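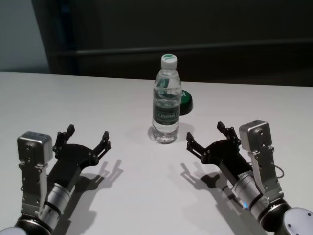
Bottled water on a white tabletop.

Drinking Water Access at Osside – Progress Report, October

This report covers the third quarter of the grant for work at the Osside and Dustach sites. The aim is still to cut the amount of bottled water both sites buy by fitting filling stations on the existing mains supply.

Installation

Of the 14 filling stations in the plan, 10 are now in place and in daily use. Osside has all of its units. The remaining four are for Dustach, where the pipe in the east corridor was older than the drawings showed and has to be replaced first. Saragih Plumbing has quoted for the extra work and the cost fits within the contingency line. We expect the pipe to be done before the winter closure.

Water quality

Samples were taken at every working station and sent to the lab at Idside. All came back within limits except one at the Osside loading bay, which showed raised copper. That unit was shut off the same day, flushed, and retested twice. It is back in service, and we will test it monthly until spring.
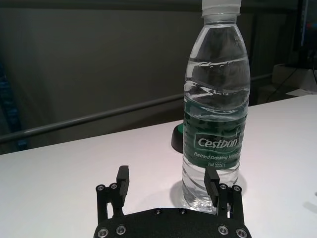 Purchasing

Osside ordered 65 cases last quarter, down from the level before the stations opened. Dustach is still ordering at its old rate and will do so until its stations are running. Meeting rooms remain the hard part. Staff who book rooms for visitors tend to order bottles out of habit – the booking form still has a box for it, and we have asked for the box to be removed.

Staff response

We sent a short survey to both sites. Some 70 people answered. Most comments were about the flow being slow on the second floor, and the pressure valve there has been adjusted. A few people asked for a station near the Saturday training rooms, which is outside the current plan.

Budget

Spending is slightly under forecast, owing to the delay at Dustach. We ask that the unspent amount be carried into the next quarter.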